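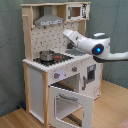
Play kitchen, stove side, pot on the stovetop

Ticket 706, opened February 7, 2022 by Linnea Amundsen
Product: Nolura play kitchen
Problem: The countertop moves a little when I push on the sink side. I have tightened all the screws that I could find.
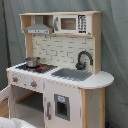

Which screws hold the countertop?
The two long ones from bag 19, which go up from inside the cabinet.

Update from Linnea: I found one long screw still in the bag. I have put it in now and the movement is smaller.
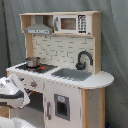
Hood, microwave, stove and sink

Reply from support: Please loosen both screws by half a turn, press the top against the back panel, and tighten again by hand.
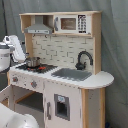

Can I use an electric screwdriver?
Please use a hand screwdriver, the wood can split.

Status: waiting for customer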